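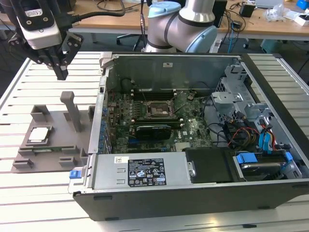 最終更新：4月

印刷する | メールで送る

古いデスクトップをどこまで使うか

Urbridgeに引っ越してきたときに買ったデスクトップパソコンを、7年使っている。買い替えるかどうかを冬のあいだずっと考えていて、結局まだ使うことにした。そのあいだに調べたこと、試したこと、やめたことを書いておく。長くなったので途中に見出しをつけた。

最初に断っておくと、性能の話はほとんどしない。私がパソコンですることは、翻訳の仕事、家計簿、写真の整理、それから日本の家族との通話くらいで、どれも今の機械で足りている。ゲームはしない。動画の編集は一度だけやって、向いていないと分かった。

買い替えを考え始めたのは、起動に時間がかかるようになったからだ。朝、電源を入れて、台所で湯を沸かし、茶を淹れて戻ってきても、まだ画面が落ち着いていないことがある。台所の時計で見ていたら10分かかった日があった。茶を飲むにはちょうどいい長さだが、急ぎの仕事が入っている朝は困る。

電源を切らなければいいという意見もあると思う。私もしばらくスリープで使っていた。ただ、机が寝室にあるので夜中のファンの音が気になるし、スリープから戻ったときに通信がつながらないことが何度かあったので、毎晩切る習慣に戻した。

困ったときにすぐ新しいものを買う、というのをここ何年かやめている。冷蔵庫は扉のパッキンを替えて使っているし、掃除機はホースだけ取り寄せた。どちらも部品が届くまで待たされたが、届いてしまえば作業は短かった。パソコンも同じように考えていいはずなのに、なぜかパソコンだけは「古くなったら全部替えるもの」と思い込んでいた。たぶん店の売り方がそうなっているせいだろう。

Flavushamの駅前にあるMenziesという店に相談に行った。中古と修理の店で、入口が分かりにくい。前に自転車屋があった建物の奥から入る。予約はいらないと言われていたが、月曜は修理の受付をしていないと着いてから知って、その日はそのまま帰った。バス代がもったいなかったので、隣の市場で玉ねぎを買った。

二度目に行ったときは話を聞いてもらえた。店の人の意見は、起動が遅いだけなら、まず中身の整理をして、それで駄目なら記憶装置を替え、その次にメモリを考えればいいというものだった。もっと先に部品を買わされるかと思っていたので意外だった。見積もりも紙に書いてくれた。新品を買うより安いのはもちろんだが、私が勝手に想像していた額よりも安かった。

見積もりの紙は今も机の引き出しに入っている。出すかどうかは、自分でできることをやってから決めることにした。 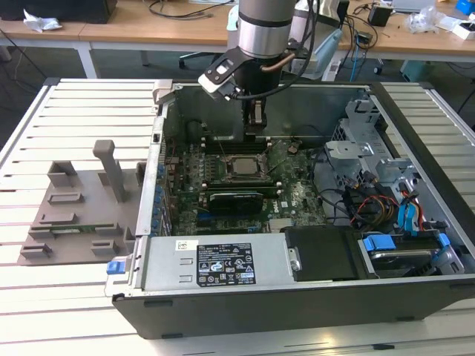 まず中身を片付けた

いちばん手間がかかったのはここだった。使っていないソフトを消す作業に、土日をほとんど使った。

消してみて分かったが、入れた覚えのないものが多い。プリンターを買ったときについてきた写真の飾り付けソフト、もう契約していない辞書、前の仕事で一度だけ必要だった変換ツール。辞書は少し迷った。契約は切れているのに、自分で登録した用語がそこに残っていたからだ。書き出しの方法を探すのに半日かかり、出てきたファイルは文字化けしていた。文字コードを指定して開き直したら読めたので、表計算のファイルに貼り直して、辞書のほうは消した。

家計簿はPasexで付けている。これは残した。古いソフトで、見た目も入れたときのままだが、入力が速い。レシートを左手に持って、右手だけで打てる。新しい家計簿のサービスもいくつか試したけれど、どれも銀行口座につなぐことを前提にしていて、現金で払った分を入れるのが面倒だった。市場ではまだ現金を使うことが多いので、そこが面倒だと続かない。

Pasexを新しい機械に移せるかどうかも、買い替えをためらった理由のひとつだった。説明書には移行の手順が載っているが、前の版から前の版への手順で、今の環境のことは書かれていない。試した人の話も見つからなかった。念のため、月ごとの集計を全部印刷して綴じた。紙にしておくと、食費がどこで増えたかがめくるだけで分かる。画面で見ていたときは、そういう見方をしたことがなかった。

写真はもっとひどかった。同じ写真が別々のフォルダに入っている。電話機から取り込むたびに新しいフォルダを作っていたからで、これは自分の責任だ。重複を探してくれるソフトもあるが、消してはいけないものまで消しそうで、結局は手でやった。昔住んでいた部屋の窓からの景色ばかり撮っていた時期があり、全部ほとんど同じだったので、気に入ったものだけ残した。

控えの取り方を変えた

片付けと並行して、バックアップのやり方も見直した。これまでは外付けのディスクにときどき手でコピーしていた。ときどきというのがくせもので、最後にいつやったか覚えていない。

今は外付けのディスクを2台にして、交互に使っている。片方は机の横に置き、もう片方は玄関の棚に置く。本当は別の建物に置くのがいいそうだが、預ける先がない。仕事のファイルだけはオンラインにも置いている。写真まで全部上げると毎月の料金がかかるので、そこは割り切った。

交換する日を決めておかないと必ず忘れるので、家賃を払う日に合わせた。家賃の振り込みを済ませたら、玄関のディスクを取りに行く。この決め方にしてから抜けたことはない。ただし家賃の日は月末で、仕事の締め切りとよく重なる。そういうときはコピーを始めてから夕食の支度をする。

一度、ケーブルの接触が悪くてコピーが途中で止まっていたことがあった。気づいたのは寝る前で、最初からやり直しになった。ケーブルを替えたら直った。ディスクが壊れたと思って新しいものを注文しかけていたので、先にケーブルを疑ってよかった。

机の脇の埃もこの機会に掃除した。本体を床に直接置いていたのがよくなかったようだ。床に近いほど埃を吸う。 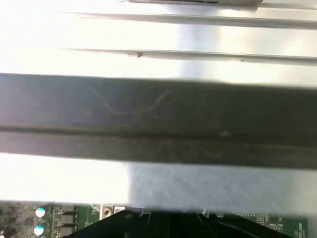
木の台を作ってその上に載せ、壁からも手のひらの幅だけ離した。台は本棚の余った板を切って、角を紙やすりで落としただけのものだ。見栄えはよくないが、掃除機の先が下まで入る。吸気口のあたりは柔らかい刷毛で払った。掃除のときは電源を切って、電源コードも抜いておく。缶の空気も使ってみたが、部屋の中でやると埃が舞って、その日の洗濯物を洗い直すことになった。次はベランダでやる。

掃除をしてから、ファンの音は小さくなったと思う。測ったわけではないので、気のせいかもしれない。隣の部屋で本を読んでいるときに気にならなくなった、という程度だ。

起動のほうは、自動で立ち上がる設定になっていたものを外したら、はっきり短くなった。今は湯が沸く前に使える。外したのは、更新を知らせるだけの常駐ソフトや、使っていない通話ソフトなどだ。外して困ったのはプリンターの管理画面だけで、これは元に戻した。戻さないとインクの残りが表示されない。

買い替えるとしたら

今回は見送ったが、いつかは替えることになる。そのときの条件を、頭がはっきりしているうちに書いておきたい。急に壊れてから店に行くと、たいてい余計なものまで買ってしまうからだ。

蓋を開けて部品を替えられるものがいい。薄くて小さい機種は机が広くなるので惹かれるけれど、中のものが替えられないと、結局また丸ごと買うことになる。中古でも構わない。Menziesの棚には、会社で使われていたらしいデスクトップがいくつか並んでいて、値段は手頃だった。保証は短いが、持っていけば見てもらえる距離にある。

画面とキーボードは今のものを続けて使う。キーボードは日本語配列で、こちらでは手に入りにくい。予備を帰省のときに買ってあって、まだ箱に入っている。

古い機械の処分の仕方も調べた。Urbridgeの回収所では、電気製品の持ち込みを朝の7時から受け付けている。早く行かないと車の列ができるそうだ。うちには車がないので、近所の人が行くときに乗せてもらうことになると思う。記憶装置は外して手元に残すつもりでいる。消去の証明書を出す業者もあるが、料金を見て、引き出しにしまっておくほうを選んだ。

セキュリティの更新がいつまで受けられるかは、別に確認が必要だ。これが切れたら、動いていても仕事には使えない。取引先との契約書にもそう書いてある。切れる時期は手帳に書き写した。手帳に書いたのは、パソコンの中の予定表に書くと、パソコンが壊れたときに見られないと思ったからだ。

メモリの増設はまだ頼んでいない。見積もりの紙に有効期限が書いてあって、それが来月の終わりなので、それまでに翻訳の大きい仕事が片付いたら店に持っていく。本体を抱えてバスに乗るのは気が重い。台車を借りられるかどうか、次に市場へ行くついでに聞いてくる。

印刷する | メールで送る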